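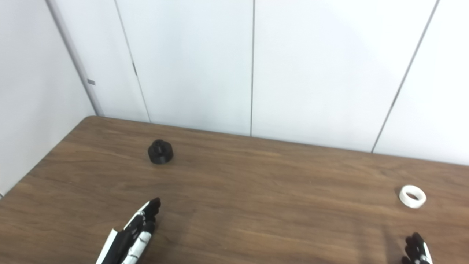 *Both hands over the walnut-colored table, with the black knob-looking part and the white ring.*

# Leranon hand kit: good enough for small parts, or should I save up?

Asked 7/13/25

I've been eyeing the Leranon two-hand kit for weeks and I'm SO close to ordering it. The picture is the kind of job I care about: a chunky part with lobes around the rim, a ring lying flat, nothing fancy under them. I want to pick up each one and drop it in a tray, over and over, while I'm in the next room doing something else.

The base kit is $3148, and the Plostora software is free for the first 3 months. My questions:

- Can the fingers get under a flat ring without pushing it all over the table?
- Is the padded fingertip set worth another $300?
- How painful is setup if you've only ever done hobby servos?

I'm on the Larside bench stand already, if that matters.

---

**Reply 1** (marked as helpful)

Oh, you're going to have fun! I've had mine since last year and still grin when it grabs something on the first try.

Lobed parts are the easy ones. The fingers settle into the dips and the grip holds even if you come in a bit crooked. Start there.

Flat rings took me a lot longer. Coming straight down with all the fingers together just shoved mine along the table. What worked was putting one fingertip inside the hole and the thumb on the outside, then closing slowly. I get it roughly 7 times out of ten that way, on bare wood. A thin rubber mat helped more than any setting I changed.

Tips: I bought them and I like them, but try the mat first. They do wear, and mine got shiny on the thumb before anything else.

Setup was one long evening for me. Run the finger zeroing in Plostora before you mount the hands on the Larside stand (the cable clips block the wrist if you do it after, ask me how I know). Save the zero file under a new name too, the update in the spring wrote over mine.

---

**Reply 2**

get the Lu wrist adapter if you're using the Larside, the stock bracket wobbles. great kit though

---

**Reply 3**

Agree with most of the first reply, but I'd skip the mat if your real job is on a hard surface. You'll tune everything for rubber and then have to redo it. I slowed the closing speed way down and that got me most of the way there.

Also, keep the second hand parked well back while you're learning. I had both going on day one and they kept bumping knuckles over the same part. One hand at a time until it's boring!

> **Asker:** Thank you all, this is great. Ordering without the tips for now. Does the Lu adapter come with its own screws?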